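The Closing of the Pirnudville Bakehouse: A Report

Submitted to the Board of the Gilisden Provident Society by its appointed Assessor

1. Purpose of the visit

The Assessor was instructed to attend the bakehouse at Pirnudville, to establish whether it was still trading, and to recommend whether the Society should continue to hold the lease. The instruction was received in July. The Assessor travelled by the early train and arrived shortly before ten in the morning.

The Board will recall that the bakehouse was endowed by the founder of the Demchenko Mill, under a deed which requires that bread be offered for sale in the village "for as long as there are persons to eat it". The deed makes no mention of price, quality or hours of opening. Past Assessors have found this inconvenient.

2. Condition of the premises

The shop stands at the lower end of the main street, between the former post office and a house with its shutters closed. The door was unlocked. A bell rang when it was opened, and went on ringing for rather longer than the movement of the door would explain. The Assessor waited at the counter. After a suitable interval, and having called out twice, the Assessor went through to the back.

The ovens were lit. The floor had been swept. On a shelf beside the flour bins stood 18 loaves, still warm, each marked on the crust with a letter. The Assessor did not recognise the alphabet in every case. No baker was present, and the wages book showed that none had been paid for twelve years.

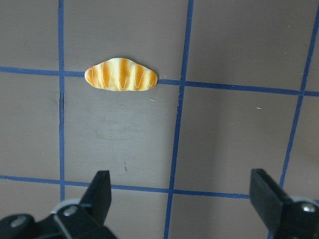 The Assessor wishes to record that this last finding was checked. The wages book is a bound ledger in good order. The final entry is in blue ink and reads "Settled in full, with thanks". The pages after it have been ruled in pencil, one line to a day, and left blank. The ruling has been kept up to date.

3. Evidence of the residents

Residents were invited to give evidence in the schoolroom between two and four in the afternoon. Attendance was good. The residents were courteous and did not appear to have agreed their answers beforehand, although the answers agreed.

They stated that bread was available every morning. They stated that they left their money in the drawer beneath the counter and took their change from the same place. Asked who baked the bread, they replied that it was baked at the bakehouse. Asked by whom, they replied that the matter had not come up.

One resident, a woman of advanced years, asked leave to make a longer statement, and this was granted. She said that in the winter after the last baker retired, the village had gone without bread for ten days. On the last evening she had gone down to the shop with a lamp, lit the ovens to keep the damp out of the walls, and gone home to bed. She had not baked anything. She did not know how. In the morning there was bread. She had supposed that a neighbour had done it, and out of politeness she had never asked which. She had since come to understand that her neighbours supposed it was her.

The Assessor asked whether she had ever thought to watch the shop overnight. She said that she had been very well brought up.

4. The night of the visit

The last train having left, the Assessor took a room at the Kovidik Inn, which overlooks the yard of the bakehouse. It was not within the terms of the instruction to keep a watch. The Assessor merely found it difficult to sleep, and sat at the window in order not to disturb the bedclothes.

The lights in the village went out one after another. Roughly an hour after the last of them, smoke rose from the chimney of the bakehouse. There was no light in the shop and no person in the yard. A smell of bread reached the window. The Assessor was reminded of a kitchen in another town, and of a particular blue bowl with a cloth over it, which had to be left alone on the top stair and on no account looked into. The Assessor had looked into it, at the age of six, and the dough had fallen. No one in the house had been angry. They had eaten flat bread that day and said that it was very nice.

The Assessor drew the curtain. 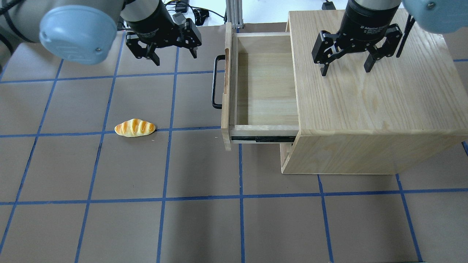
Breakfast at the inn was served at seven. The bread was fresh, with a thick crust and a little salt in it. Beneath the loaf, on the board, lay a smaller one which the innkeeper said had been on the step with the rest. It was not part of the usual order. The letter on its crust was the first letter of the Assessor's family name, which had not been given to anyone in Pirnudville, the room having been taken in the name of the Society.

The small loaf was eaten. A sum equal to its value was placed in the drawer beneath the counter, and a receipt is attached to this report. The Assessor did not write the receipt. It was in the drawer when the money was put in.

5. Findings

The bakehouse is trading. The terms of the deed are being met. There are no arrears of rent, and the accounts balance to the penny, a thing which cannot be said of any other property held by the Society.

The Assessor is unable to name the person responsible for the work. The Board may feel that this is a serious gap in the report. It would be possible to close it by placing an officer inside the premises for a single night, and the Assessor accepts that a more thorough colleague might already have done so.

6. Recommendations

It is recommended that the lease be renewed on the present terms.

It is recommended that the wages book be left where it is, together with a supply of pencils.

It is further recommended that future Assessors travel by the early train and return by the last one, and that where this is not possible they be given a room at the front of the inn, facing the street.

The Assessor asks to be considered for next year's visit.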